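October, gripper rig, whiteboard task. Entry by Yolanda, for Ánh and Boris as well.

Right gripper dropped out again at 14:20. Same fault as the morning: the width reading freezes at its last value while the jaws carry on moving, so the log looks fine until you plot it. No error on screen. We lost 28 takes before Irina spotted the flat line, and those are now in the reject folder with the rest.

Checked so far:

- Swapped the USB port. No change.
- Restarted the logger. Reading came back for 5 minutes, then froze again.
- Flexed the cable by hand near the back of the gripper. Froze on 2 tries, not on the others. Not conclusive.
- Left gripper has been clean all day on the same software.

Board set up as for the earlier takes, both grippers in hand:
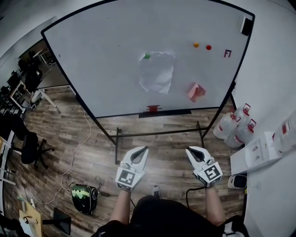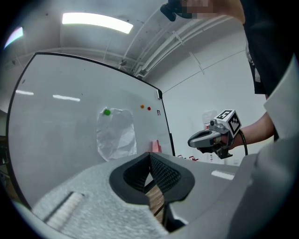
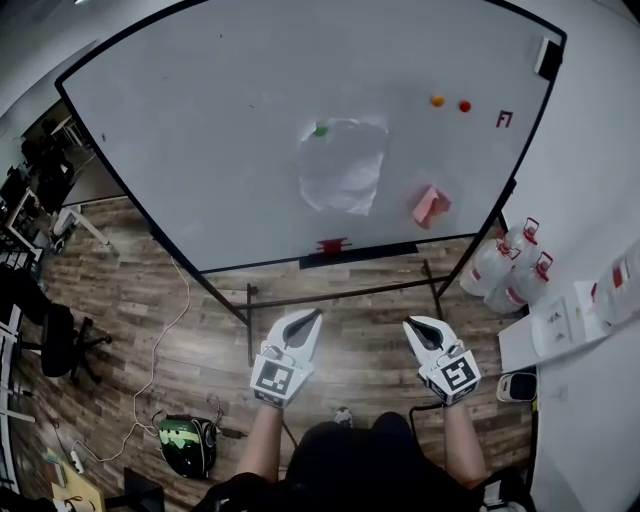

My guess is strain relief. When you reach up to the top of the board the cable pulls at the connector, and the freezes I could match to a take were nearly all on high reaches. Birdie thinks it's the encoder board and points out that the one in the Samine unit failed the same way. She may be right. We can tell them apart by swapping the cables left to right and seeing whether the fault moves. I haven't done that yet as the spare ties were in the other building.

Separate point, safety. I caught my foot on a cable stepping back from the board. Didn't fall, but both hands were full and I'd have gone down on the grippers. Cables to be taped down or run along the wall before anyone records again, please. Bags off the floor too.

Boris has added a check to the logger: if the width hasn't changed for 800 ms while the arm pose is moving, it beeps. It will give false alarms when someone is simply carrying something with the jaws held still. Better than finding out at the end of the day. Threshold is in the config if it gets annoying.

To do: cable swap (me), open the right housing and look at the connector (Birdie), go back through the earlier takes for flat sections (Ánh). No new recording with the right gripper until the swap is done.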